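Home | Topics | Ask Us | Puzzles | Grown-ups

Does sorting your rubbish do any good?

You have probably been told that recycling saves the planet. It is on posters. It is on the side of lorries. When lots of people say the same thing in big cheerful letters, it is a good idea to ask how they know.
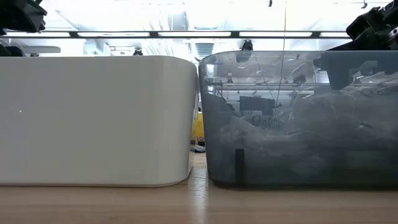
So let's ask. What happens to a yoghurt pot after you throw it in the recycling?

First a lorry takes it to a sorting centre. Machines and people pull the rubbish apart into paper, metal, glass and different sorts of plastic. Some of it is too dirty to use. Some of it was never recyclable in the first place, like a nappy (yes, people do put nappies in). That lot gets burned or buried, the same as if it had gone in the ordinary bin.

Putting something in the recycling is not the same as recycling it. Remember that the next time somebody shows you a big number. The town of Duslow once put up a sign saying "63 per cent recycled!" Sounds brilliant. But 63 per cent of what? It was the share of rubbish that people put out for recycling. The sign didn't say how much got made into something new, and that is the part I wanted to know.

Are some things better than others?

Yes, a lot better. Metal is the star. A drinks can can be melted and made into another can, over and over, and it takes far less energy than digging up new metal. I've looked hard for the catch in this one and I can't find much of one. Glass is good too, though it is heavy to move about.

Paper wears out. Each time it is pulped, the tiny fibres in it get shorter, until they are too short to hold together.

Plastic is the tricky one. There are lots of kinds and they don't mix well when melted. Often an old bottle turns into something that can't easily be recycled again, such as carpet or a fleece.

What about the little triangle?

Look under a plastic tub and you may find a triangle made of arrows with a number inside. Lots of grown-ups think it means "this can be recycled". It doesn't. The number tells you which kind of plastic it is. A 2 is the sort often used for milk bottles, and plenty of places take it. A 6 is polystyrene, and plenty of places won't.

And "green" on the label?

Be fussy here. Words like "eco" and "planet friendly" can mean almost anything. Ask what was changed, and compared with what. If the packet doesn't say, you are allowed not to believe it.

Should I stop bothering, then?

No. Cans, glass and clean card are well worth sorting. Rinse them, and check your own council's list, as the rules are different from place to place. But using a bottle again and again beats recycling it, and not buying the thing at all beats both. You don't see that on many posters, and I have a fair idea why. Posters cost money, and the people who pay for them often have something to sell.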